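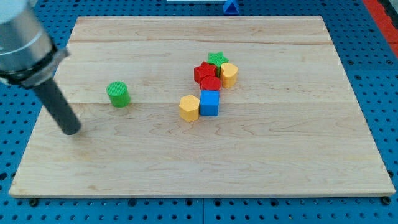 A board of pale wood on a blue perforated tabletop.

Small hotels in Saithong look past the beach season

Search this site
Enter keyword
August 6, 2023

Yupin Wongsuwan has run the Wilgate, a guesthouse four streets back from the harbor in Saithong, long enough to remember when the town emptied out by the end of August. The ferry went down to one sailing a day, and most of the restaurants locked up until spring.

"We used to put the mattresses in storage," she said. "You closed the shutters and went to stay with your sister."

This year she plans to stay open through the winter for the first time. Eleven other small properties have told the local lodging association they will do the same, and Wongsuwan, who heads the group, expects a few more to sign up before the ferry timetable is settled.

The reason is the Primero trail, a marked walking route that follows the old salt road inland to the village of Ernurine. The last section opened in the spring. The association says 2,000 walkers stayed at least one night in town during the first season, most of them couples and small groups.

"They don't ask about the beach," Wongsuwan said. "They ask what time is breakfast and can they dry their boots."

Walkers stay two nights on average, compared with six for summer guests, and that makes more work for a small house. Sheets are changed more often and there is more luggage to move. Wongsuwan charges 60 a night outside the summer months and says she will not go lower.

"If one person drops the price, everybody drops it, and then you can't pay the woman who cleans," she said. "I have told the members this. Some of them listen."

She is less sure about the ferry. The operator has agreed to a second daily sailing on weekends but wants to review it after the new year. Guests who miss the morning boat have to take the bus the long way around the bay — a trip of almost three hours.

"I can fill the rooms if people can get here," she said. "That part is not up to me."

Heating is the other problem. Many of the older guesthouses were built for summer and have none. Wongsuwan put heaters in five of her nine rooms last winter and will keep the other four closed — she would like to see what the electric bill looks like before buying more.

Asked whether she misses the quiet months, she thought about it for a while.

"My sister does," she said.

Share 14
2 comments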